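Gunārs Adomaitis
Feb 22, 2019

Okay friends, it's pillowcase day at the Brurosside guest house, and I have so many feelings about it that one post won't do (sorry in advance!).

We have 20 beds now, and I've finally switched over to the bright cases I'd been eyeing all winter. White ones are lovely, sure, but that yellowy orange just makes me happy when I open a bedroom door.

My method, such as it is: pillow flat on the table, gather up the open end of the case, then ease it along a bit at a time and don't yank. The corners always want to bunch up on you, so be patient with them.
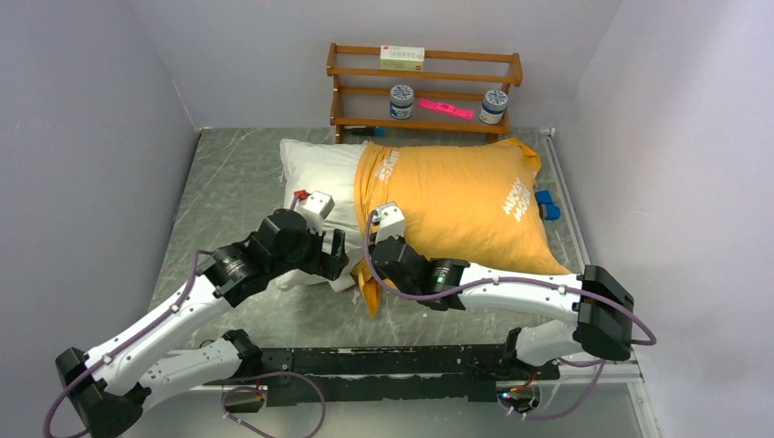

Do you need to iron pillowcases before they go on?
I never do, I just smooth them with my hands while they're still warm from the dryer and fold them right away.

Shewit Tefera taught me the inside-out trick, where you grab the far corners through the case and flip it down over the pillow. It's quicker, I'll admit it, but I keep drifting back to the slow way with the radio on.

Tomorrow it's the duvet covers, so wish me luck, and do tell me how you all do yours!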